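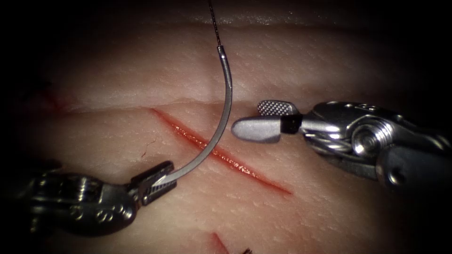
4th March, Drultside, bench 2
Present: Hattori, Teixeira, me (Costache). Farouk on the call from Ustdale until lunch.

Purpose: work through draft 7 of the pad suturing rules with the draft open next to the console, and mark every rule that can't be followed as written or can't be checked afterward from the recording. Pad suturing only. The Tanoli peg and ring tasks have their own sheet and are not touched.

Rule 1, pad preparation
Draft says "use a fresh pad." Too expensive and we don't do it. Changed to: a pad may carry more than one cut, provided the cut being worked is clear of the neighboring cuts by at least one needle diameter, and old thread ends are not inside the working area. Old cuts and stains are to be noted in the pad field before the session starts. Iolanda wants the pad rotated between cuts so the next one starts in the middle of the light. Agreed, added as a recommendation only. It costs a re-registration if the operator is using the stored home pose.

Rule 2, needle pickup and handover
Draft text: "Grasp the needle two thirds of the way back from the tip." Fine for driving. Wrong for handover and for extraction, when the receiving jaws have to take whatever part of the needle is out of the pad. As written, a correct extraction would be scored as a fault. Split into three:
2a. Driving grasp: between half and two thirds of the way back from the tip, needle square to the jaws.
2b. Extraction grasp: behind the point, never on it. If the jaws close on the point itself, mark the event. The needle goes in the dull box at the end of the cut.
2c. Handover: receiving jaws closed and holding before the giving jaws open. No exceptions for slack thread.
Shinji asked how 2c is to be checked. Jaw angle alone does not show a hold. We use jaw angle plus motor current, and where they disagree the reviewer looks at both camera views. If neither view settles it, the event is "undetermined." It does not become a pass by default. The old sheet had no such entry and reviewers were guessing.

Rule 3, thread management
Draft: "Keep the thread tail under control." Can't be checked. Replaced with:
3a. Before each throw, both tails visible in at least one view.
3b. No thread between the jaws and the wrist. If it gets there, stop, open, back out along the approach path. Do not rotate the wrist to clear it.
3c. Cut ends stay on the pad until the cut is finished, unless they lie across the line. Fishing for them with the instruments has cost us more pads than leaving them.
3b is the one I care about. Fouled wrists account for most of the lost time in my own sessions this year. 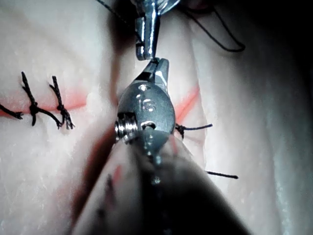
Two stitches tied on the left part of the line, instruments tip to tip. For rules 3 and 4.

Rule 4, knots and tails
Draft gave a tail length in millimeters. There is no scale in either view, so the reviewer can't measure it. Changed to a ratio against the jaw length, which is in view whenever the knot is. Minimum one jaw length, maximum two. Farouk says Ustdale uses the same ratio for its manual trimming and will send the wording.
Knot position: draft says "to one side of the incision." Our operators are not consistent about it and neither was I when I went back through my own. Left as a requirement. Reviewers to record the position for every knot so we have something to look at in October.
Instrument contact: tips may touch during a throw. Shafts and wrist housings may not. Tip contact is logged only if it shows up as a force spike above the console limit.

Rule 5, stopping points
New rule, not in draft 7. A session can be paused only in one of these states:
- needle parked in the pad holder, both jaws empty
- knot finished and both tails cut
- thread placed through both edges, needle clear, instruments withdrawn from the field
The third state was argued over. Iolanda is against it. The edges are still open, and whoever resumes has no record of the tension. Shinji is for it because instrument changes fall there whether we like it or not. Kept, with a condition: overhead view saved at the pause, and the resume note must say which end was pulled first. Iolanda's objection stands and is to be copied into the change log in her words.
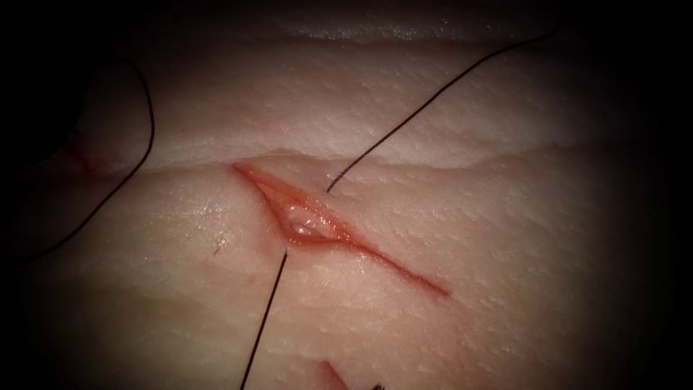
Overhead view, instruments out of the field. Edges open, thread on both sides of the opening.

Checked the overhead view against the resume note form. The form asks for "stitch number" and "operator" and nothing else. Needs these fields added:
- state (from the list in rule 5)
- end pulled first
- where the loose thread runs, and whether it leaves the view
- marks on the pad apart from the cut being worked

Last one matters for the automatic edge finder. Fidia (our segmentation script, release 8) takes any short red mark near the border as a second incision and then offers the operator a target on it. Operator has to reject by hand. Until that is fixed the rule is: no assisted driving on a pad with more than one cut. Direct teleoperation only. I expect complaints.

Lighting
Corners go dark in the overhead view and thread is hard to follow once it leaves the middle. Rule 3a depends on seeing both tails. Options: second light, or restrict 3a to the lit area and require the tails to be brought into it before the throw. Took the second option for now. Second light puts glare on the wrist housings and the tip tracker drops out. Shinji has tried it at two angles. He has a diffuser to try.

Review load
1116 stitches in the archive under the old sheet. We are not rescoring all of them. Proposal is to rescore the first 1000 on rule 2c and rule 4 only, two reviewers each, and leave the remainder as a held set for the edge finder. Valquíria to confirm she can spare the reviewers. If she can't, drop rule 4.

Open items
- Farouk: ratio wording for rule 4
- Shinji: diffuser test, tracker dropout log attached
- Iolanda: objection text for rule 5; pad rotation note
- Valquíria: reviewer hours
- me: resume form, dull needle box label, draft 8 out to everyone on the list
- unassigned: what counts as "withdrawn from the field" when a shaft is out of the overhead view but still inside the port. I have written "tip behind the port collar" as a placeholder. Not happy with it.

Console 2 left arm wrist pitch backlash was above the limit at the morning check. Within limit after recabling. Recheck before the next session and write the value in the arm log, not here.

C.C.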